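Notebook, air quality bench
July, 09:40

Swapped the filter cassette on the Skornalby sampler and restarted logging. The old filter was visibly browner on the inlet side than on the outlet side, so I have bagged it and marked the orientation. Shu-fen Kao wants it for the levoglucosan extraction, to separate wood smoke from whatever comes off the ring road.

The optical counter still reads high against the gravimetric result when relative humidity goes up. Cheuk-hei's correction brings the overnight values down but overshoots in the early morning, when the stove plume and the mist arrive together. I would rather leave the raw column untouched and put the corrected one next to it — last winter we lost the raw data for one site and could not redo the fit. 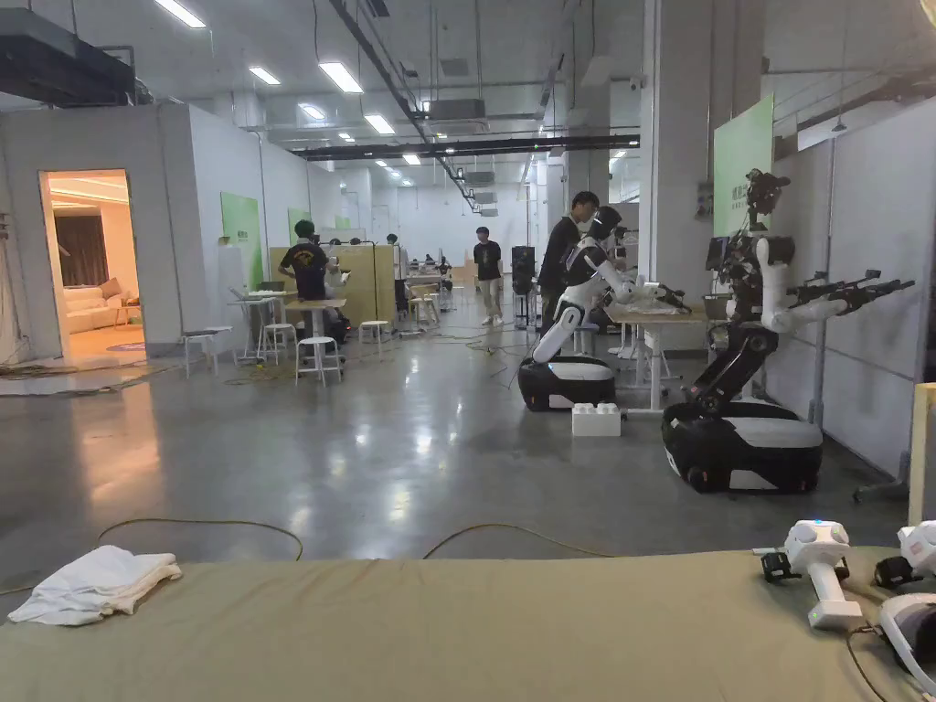 Flow check on the Yang pump: set point 5 litres per minute, steady after warm-up. The leak test failed first time. Reseated the O-ring, passed on the second attempt. The ring has a flat spot and needs replacing before the unit goes back out.

Burn log from Prornadside came in from Tsz-kin. 21 households returned the sheet. Several wrote "evening" instead of a lighting time, so those can only be used for the daily totals. Moisture readings on the split logs are in the same file. Anything from the uncovered stack is too wet to be called seasoned, whatever the label says.

Black carbon channel: record 502 has a negative value, straight after the tape advance. Flagged, not deleted. Shu-fen Su thinks the averaging window is too short at low concentrations. Will rerun with a longer one and compare.

To do:
Order O-rings, same size as before.
Ask Kuo-hua whether the Stato stove can be lit cold for the next run, damper fully open.
Field blank for Skornalby is still missing from the fridge list.

16:15. Longer window run finished. Negative value gone, evening peak a little lower and later. Plots are in the shared folder under Skornalby.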